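Hello, and thank you for stopping by! You have reached the data card for **Clenia**, the set of belt-picking episodes we recorded to go along with our work on Alva, a small policy for two-handed sorting. We have tried to write down the things we wished other people had written down for us, so parts of it run long. Please skip around.

Last edited January 5, 2024.

# Clenia: belt picking with two hands

## Why we made it

Most of the grasping data we had on hand came from tabletops, where the object and the hand share a surface at a comfortable height. We wanted to know how much of a tabletop policy survives when the object is up on a conveyor, behind a metal rail that the hand has to clear first. The short answer is that less of it survives than we hoped, and the long answer is in the results section further down (the rail is the villain of the story).

## What you get

- 1,874 episodes, each one a single attempt at moving one part from the belt into a bin
- head camera video and joint positions for both arms and hands
- a plain text note per episode with the outcome and, where the operator left one, a comment
- 72 episodes held out for testing, in the `jovholm_test` folder

The folder name comes from Jovholm, our working title for the whole benchmark before we split it up. We kept it so that older scripts would go on working, and we are sorry for the confusion it causes every new person who joins us.

## How the episodes were recorded

An operator drives both arms through Kusico, our teleoperation software, with the head camera view in front of them the whole time. Every episode begins when the operator presses the start pedal and ends when they press it again. We asked operators to choose whichever hand felt natural and to keep going after a fumble, so you will find plenty of second tries inside a single episode. Please don't trim those out before you have at least looked at a few, as we learned more from them than from the clean ones!

The joint streams are stored at their own rate and are not resampled. There is a helper script, `align.py`, that matches them to the video for you, and we do recommend using it.

## Results so far

We trained Alva with 3 random seeds and ran each on the held-out starting positions. The policy that saw only tabletop data tended to come in too low and stall against the near rail. Adding belt episodes mostly fixed the approach, but the final closing of the fingers is still shaky on narrow parts, and we would not call the problem solved by any stretch. The full tables are in `results/`, one file per seed.

One thing we did not expect: masking out the bins in the head camera view made the approach worse, even before a part had been picked. Our best guess is that the policy leans on the blue bins to work out where the belt sits. We would be glad to hear from anyone who can test that properly.

## Head camera view

Both views have the black part, a cylinder on a block, standing on the green belt.
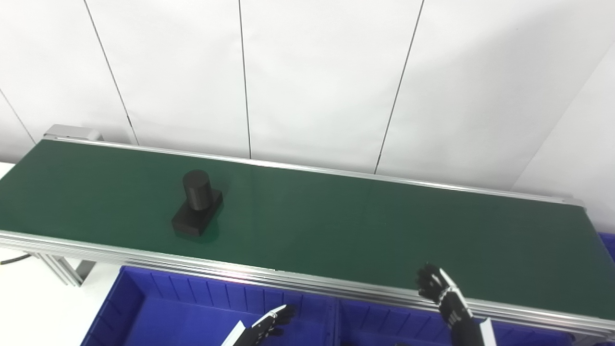
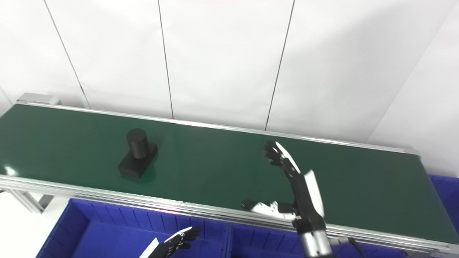

## Known problems

The October batch has a clock fault in 115 episodes, where the joint stream runs slightly ahead of the video. They are listed in `clock_fault.txt`, and the loader skips them unless you pass `--keep-faulty`. We left them in the download for people who only want the video.

Outcome notes were typed by the operators themselves, and they did not all agree on what counts as a drop. If your work depends on that label, please go through the videos and relabel the ones you need. Corrections are very welcome through the issue tracker, and we fold them in with each new release.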